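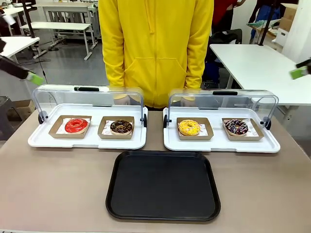
Donut Counter Notes (README)

By Han-gyeol Yeon
September
Print | E-mail

Hi! You've found the folder where I keep everything to do with laying out donuts on covered trays. It started as a page of scribbles for myself, then people at Tikeswood kept asking me for it, so now it has a README like a grown-up project.

What's in it

photos/ has 133 pictures of the trays and the donuts, some from across the table and some from close up.
flavors.csv is one line per donut we've laid out, 63 lines so far, with glaze color, topping and which box it sat in.
layouts.txt is my plain-English notes on each arrangement. Please read this one first, the csv makes a lot more sense afterward.
old/ is old. I keep meaning to clean it out.

How we set the table

White trays go side by side with a little gap between them, and the clear covers swing up toward the back by the black handles. Two boxes to a tray, a donut in each box. I like the black tray out front and empty, so there's a place to move things onto. Byun is the name I gave this arrangement in layouts.txt (long story, it was the label on the folder I was using at the time), and it's the one I'd copy if you only copy one.

The boxes are plain brown cardboard, open on top, and the paper goes in before the donut does. It's white with SMILE in red all over it, and I try to leave enough of it showing around the edges that you can still read the word. A donut dropped in crooked hides half the printing and it bugs me every time.

Glazes and toppings

I name donuts by glaze first and topping second. Red is just "red" because it goes in with nothing on it. Yellow gets sprinkles. Chocolate is where it gets messy — there's chocolate with sprinkles, and there's chocolate with white stripes and sprinkles, and for the first 17 rows I wrote both of them down as "choc." Sorry! If the stripes matter to you, start at row 18.

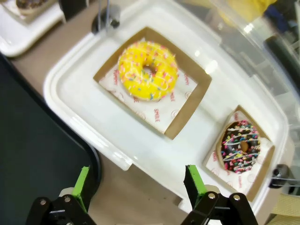 I also went back and forth on whether thin white icing lines deserve their own column or should just live in the topping column with everything else. They live in topping for now. If a donut has sprinkles and lines, I write "sprinkles+lines" with no spaces, and the sprinkle colors go in the notes column, where I've been pretty loose about it. One row says "confetti-ish." I know what I meant.

Putting yellow next to chocolate is my favorite pairing, by the way, and you'll see it a lot in the later layouts. Two dark ones side by side look dull to me, even with good sprinkles.

Things to watch for

Left and right always mean left and right as you face the table from the front, with the open covers at the back.
Box size isn't recorded anywhere. I should've done that.
Tronex and Trovum in the layout column are nicknames for two early arrangements I don't use anymore — skip them unless you're curious.

Using it

Take whatever's handy. If you fix a typo in the csv, send me the row number and I'll change my copy too. Fridays are when I usually get to my e-mail.

Print | E-mail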